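House rules for hand-held gripper work
12/27/20 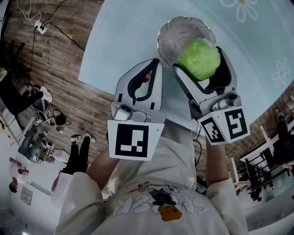

Holding the green piece closed at the edge of the clear plate.

I've been asked three times this month to send someone our rules for recording with the hand-held grippers. They lived in a long email thread until now, so I'm putting them here and will send people the link.

The rules came out of the first batch we did for the Prenthorpe project. We planned 200 recordings and ended up throwing away a good share of them, mostly for dull reasons. Markers were covered by a sleeve. Somebody had changed the plate halfway through and not written it down. Efren Estrella went through the rejects and sorted them by cause, and that list became the first draft.

Markers first. The black-and-white squares at the base of the fingers have to stay flat, clean and in view. Don't hold the gripper by the marker blocks. If a card has a bent corner or a scratch across the black border, swap it before you start and write the swap in the log. Don't tape over it. Clear tape shines under ceiling lights and the tracking drops out.

Check the screws at the finger joints at the start of every session. Finger tight is too loose. We had a whole afternoon where the fingers closed slightly crooked and the numbers all came out shifted by 2 millimeters.

The cable goes down one side of the body and stays there. It does not cross the table, and it does not go around the wrist. Cables on the floor are a separate matter and I'll admit we are not good at this. The rule says power strips go against a wall and loose cable gets coiled. Sobia Hashmi wants it written as "no cable where a foot goes," which is shorter, and I'll probably change it.

On objects: one task, one set of objects, and the set is listed before the first recording. Clear plates are allowed. Some groups leave them out since depth cameras have trouble with them, but people eat off clear plates, and a robot that has only seen white china isn't much use in a kitchen. We tag those recordings so they can be pulled out later. Patterned table covers are fine too, as long as the pattern is noted.

Grip and release should be at a normal pace. New people close the fingers very slowly because they think it helps. It makes the motion look like nothing anyone does. If you drop something, keep recording, pick it up if you can reach it, and mark the take as a drop. Do not delete drops. I can't say this enough times.

Clothing: long sleeves are okay if they stay off the fingers and markers. Push them back if they slide.

Bystanders are the part I'm least sure about. Our current text says everyone in the room must have agreed to be recorded, including people who only show up as a pair of shoes. Visser has a stricter version where the room is closed during a session. We share our space, so that won't work for us, but I'd like to hear how others handle it.

Breaks are every 45 minutes. It was an hour until Sobia kept track of the drops and found most of them came near the end.

The next version will have a section on file names. Efren has opinions about underscores and I've asked him to write that one.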